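Winham Student Robotics Project
Pre-Run Safety Checklist, Bench 8
Date: 2018-08-29
Inspected by: Thabiso Van der Merwe

1. Emergency stop tested from both seats: Pass
2. Arm bases clamped to table: Pass
Comment: Left clamp retightened before testing.
3. Speed limit set to 40 percent: Pass
4. Gripper pads secure, no tears: Pass
5. Cables clear of joints through full travel: Recheck
Comment: Camera cable on the second arm is to be tied back before any two-arm run. Team Llanos to complete.
6. Students outside marked line during motion: Pass
7. Safety glasses available: Fail
Comment: Two pairs short. Request 637 submitted to the equipment office.
8. Task items placed within reach; breakable items noted: Pass with comment
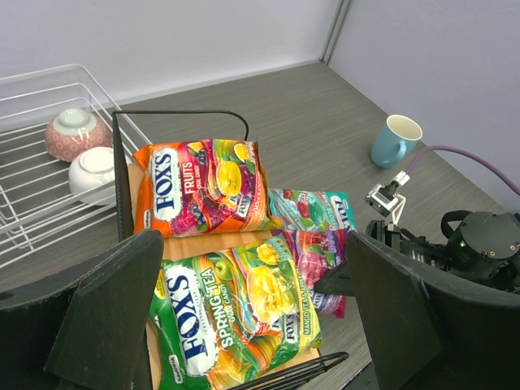 Item 8. Candy tray between the gripper fingers, bowls in the rack at left, mug toward the back of the table.

Comment: Mug and bowls are to be removed for first-time operators.

Status: Single-arm runs approved. Two-arm runs on hold pending items 5 and 7.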